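Soup month, what worked and what didn't

Quick one before work. It's 6:40 and the bus is at 7:15 so forgive the state of this.

So, June was soup month. Yes, June. I know. Everyone had something to say about it, mostly Ubaldo, who thinks soup in summer is a medical condition. But I'd been spending stupid money on lunches and I wanted one thing I could make without thinking, and soup is what my mother made when she didn't want to think. One big pot, eat it till it's gone, start another. That was the whole plan.

Money first because people always ask. I was at 128 dollars a week on lunches and "small" dinners before this. Soup weeks came in at 36. I checked the receipts twice. Coffee isn't in there, I'm not a monster.

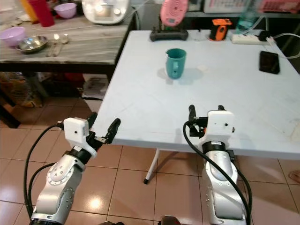

The ones I'd make again

White bean and lemon. Best of the lot by a mile. Soak the beans overnight, cook them low with half an onion and a bay leaf, salt at the end, then a whole lemon squeezed in once the heat is off. Mash a ladleful against the side so it thickens. Good cold too! I ate it cold for four days and was perfectly happy.

Cucumber and yogurt with dill and a bit of garlic. Barely a soup. Iulian Pană from my old job gave me his grandmother's version years ago, on the back of a parking ticket, and I still have the ticket. He says walnuts. I had no walnuts. Sunflower seeds, toasted till they smelled right, did the job.

Corn, when it finally got cheap. Cut the kernels off, boil the cobs for stock, don't skip the cobs. My first batch I skipped the cobs and it tasted like warm milk.

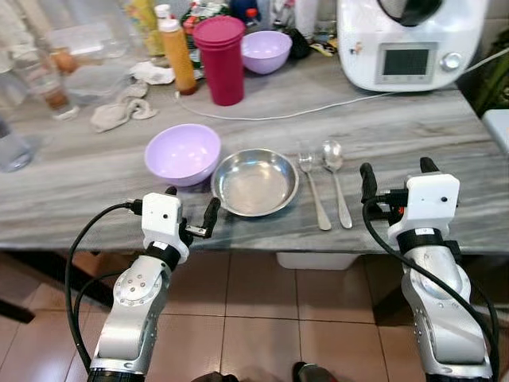

Then there's the cabbage one, which I want to defend. Looks like dishwater, smells up the hallway, tastes fantastic on day two. Caraway, potato, vinegar right before eating. Gijs Vanhove downstairs sent me a text that only said "cabbage?" with no other words. I brought him a jar. He gave the jar back clean the next morning so I'm counting it as a win.

The flops

Beet. I've tried to love beet soup for ten years and I'm done trying. Dirt. Sweet dirt.

Anything with pasta in it. Fine on the first night, wallpaper paste by the second. Cook the pasta seperately, or do like me and just give up on it.

Melon soup. Found it in a magazine at the dentist, tore the page out (sorry), bought a very expensive melon, put it through the blender with mint. It's a smoothie. You're drinking a smoothie with a spoon. I should have just eaten the melon standing at the sink.

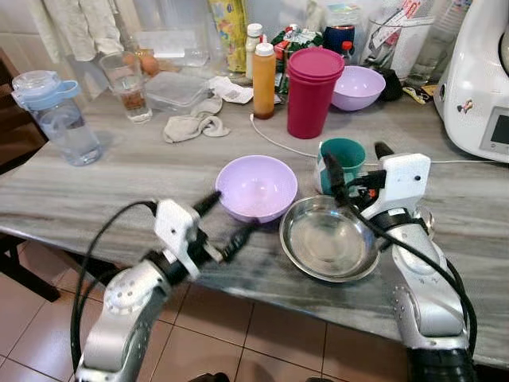

Lavender bowl, steel dish, teal cup.

Things I learned the annoying way

Freeze flat. Bags, not tubs. I had 13 tubs in the freezer at one point and couldn't get to the ice. A flat bag thaws while you're in the shower, a tub takes till next Tuesday.

Label them. White bean and corn look the same frozen. So does the cabbage, and that is a bad suprise to have at your desk with people nearby.

700 ml is my portion. Less and I'm eating crackers at three, more and I'm asleep at three.

Salt late — I can't say this enough. It boils down, it sits overnight, it gets saltier. I wrecked a whole lentil batch in the first week and fixed it with two potatoes and a lot of swearing.

Bread matters more than the soup some days. The rye from Trosholm, the little place across from the post office, is worth the walk, but go before ten or it's all raisin loaves. I've been late three times now. I own so many raisin loaves.

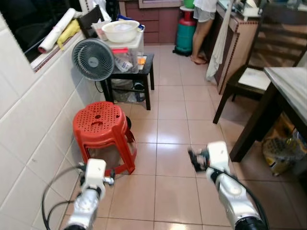

Also get a decent ladle. Mine was bent since before I moved in with Octavio and that was four apartments ago. New one was nine bucks. I think about how good it is more than I should.

Am I carrying on? Sort of. July is going to be beans generally, soup when it rains. Efren Sarmiento wants me to try his pozole, which takes all day and which I've been putting off, but he's promised to come over and stand there telling me what I'm doing wrong, so probably soon. If anyone has a tomato one without cream, put it in the comments. I have tomatos coming out of my ears and none of you have ever let me down, except whoever told me about the melon.

Ok bus. Will fix the typos tonight.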